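A Visit to the Lillgate Youth Choir Open Day

My daughter is nine and sings all day long, so in March we drove out to the Lillgate open day to see whether the choir school would suit her. We live 115 miles away, and the drive took most of the morning with one stop for gas. Several parents on our church music list have asked me what it was like, so I wrote up my notes.

The choir school rents the upper two floors of the old Skindmont building, next to the public library. Parking is behind the library and it's free on open days. The entrance is on the side street. We walked past it the first time and had to come back.

Check-in was at 10. We got a name tag, a schedule, and a sheet of music for the children to share. The families were split into two groups. Ours started upstairs in the rehearsal room with the director, Peter Krajčí. He had the children stand in a half circle and went straight into warm-ups: sirens, lip trills, and a five-note scale going up by half steps. He didn't ask anyone to sing alone. After that he taught them a round by ear, one line at a time, and had it going in three parts before he ever mentioned the printed music.

I liked how he handled the boys whose voices were changing. Two of them were clearly worried about it. He moved them to the end of the row, gave them a lower line with a narrow range, and went on with the rehearsal. Later he told the parents that changing voices stay in the choir and that the school writes extra parts for them when the published ones don't fit.
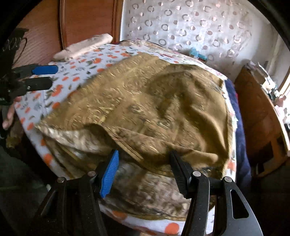

Our second stop was the theory class, which was less lively. The room was warm and the teacher had a lot to cover in half an hour. The younger children did rhythm cards on the floor and the older ones had a worksheet on key signatures. My daughter can read treble clef fairly well from piano, and she said the rhythm cards were too easy. The teacher said placement is done in the first week and that children can move up during the year.

Lunch was bring-your-own, with coffee for the adults. I talked with a couple whose son has been in the training choir for a year. They said the practice at home is manageable, but the weeks before a concert get heavy and they plan nothing else for them.

In the afternoon Wilmer Grajales showed us the organ in the recital hall. It's a small instrument built by a firm called Guzmán, and he let us look inside the case while he held down single notes. The children were allowed to play it one at a time. He also talked about tuning and why the choir sounds flat after a long rest if the singers don't keep breathing together. Some of that went over the heads of the younger ones, but they stayed quiet for the pedal notes.

The day ended with a short concert by the senior group, the Horex Singers. They sang five pieces, four without accompaniment. The Latin motet was the best of them, very clean in the upper voices. The spiritual at the end was taken too fast for my taste — the words got lost in the back rows, where we were sitting. The hall has a hard floor and a high ceiling, so I would sit closer next time.

Practical notes for anyone thinking of going:

Auditions are held in late spring. Each child sings one prepared song, matches pitches, and claps back a few rhythms.

The training choir meets twice a week after school, and the senior group adds a weekend rehearsal.

The elevator is slow and holds very few people. Allow extra time if you have a stroller.

We haven't decided yet. The drive is too long for two rehearsals a week, and we would have to stay with my sister on some nights to make it work. They also run a summer week with a concert for families on the last afternoon, and I have asked for the form. If it comes before our next list mailing, I will pass along the dates and the fee.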